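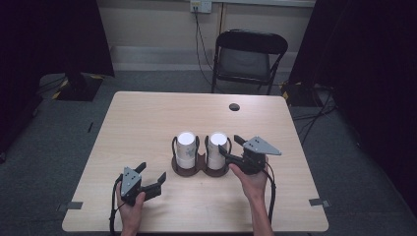
*Two cups in their holder, the Gamage rooms.*

# Wanted: people who are bad at small talk (and a few who are good at it)

The Lotelance Project is looking for 200 adults to sit across a table from someone they've never met and talk about nothing much. We will record the sound, type it up, and spend most of next year arguing about the pauses.

If you have ever said "you too" to a waiter who told you to enjoy your meal, please read on. You're overqualified.

## What we're studying

How strangers get a conversation going, how they keep it alive, and above all how they get out of it. Endings are our favourite. People will slap their own knees, say "right" four times and stay sitting down for another six minutes. Our first round gave us 1,038 attempted goodbyes, a fair few of them from the same man.

We're not testing whether you're interesting. There's no score, and the weather is a perfectly respectable topic. So is parking.

## What you'll do

- Come to the Gamage rooms once, on a weekday evening or a Saturday morning.
- Fill in a form about your age, the languages you speak at home and how you feel about parties.
- Have three conversations, each with a different stranger, each 15 minutes long. A bell rings at the end. You're welcome to keep talking through it, and we'll be quietly thrilled.
- Have a short chat with one of us afterwards about how it went.

Allow two hours all up. Hưng Tôn runs the evenings and Sachiko Kikuchi runs the Saturdays. Sachiko starts on time. Hưng starts when he's found the bell.

## Who we're after

You need to be 18 or over and comfortable talking in English, which doesn't have to be your first language. We'd particularly like to hear from:

- people over 65
- people who moved here in the past few years
- shift workers, who tell us they only ever talk to other shift workers
- anyone who describes themselves as "fine once you get to know me"

We can't take couples, siblings or housemates in the same session. We tried it in January and spent the whole evening listening to an argument about a dishwasher. It was excellent material, but it belonged to some other study.

If you work in sales, radio or real estate you can still apply. We have a small number of places for you and they're filling quickly, as you'd expect.

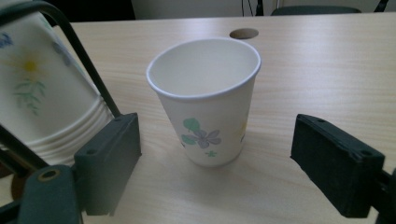

**Wyn Yorath**

I run the project, so the complaints come to me. I got into this line of work by being terrible at the thing we study. At my first conference I stood beside a pot plant for an entire lunch, and when a kind woman came over to ask what I was working on, I told her about the pot plant. I've wanted to know how other people manage it ever since.

After eleven years I can report that most of them don't. The confident ones have the same stock of eight or nine questions as everybody else. They just ask them at a better volume.

Something to hold helps, by the way. People talk differently with a cup in their hands, even a paper one with a purple flower on it, and they study the flower very closely when the other person brings up politics. I have a chapter on this that my editor keeps trying to shorten.

## What you'll get

A $50 grocery voucher, your bus or train fare, tea and a biscuit. The biscuits are chosen by Barry Dobson, who does our bookings, and he favours the plain kind. Feedback on this has been passed along and has had no effect.

You can also ask for a copy of your own transcript. Think it over first. Written down, we all say "yeah, no" far more than we'd like.

## The small print

Recordings are sound only. Names, street names and employers are taken out of the transcripts before anyone outside the team reads them. You can leave at any point without saying why, though if you do it by announcing you'd "better let us get on", we will write that down.

The rooms are on the ground floor with a ramp from the car park side. There's a hearing loop in the larger room. Tell Barry if you need it and he'll put you in there.

## How to apply

Email Barry at the project office with your name, a daytime phone number and whether evenings or Saturdays suit you better. Put "Small talk" in the subject line. Applications close Thu 30 July, and you'll hear from us either way.

If you'd prefer to ring, please do, but be warned that Barry likes a chat.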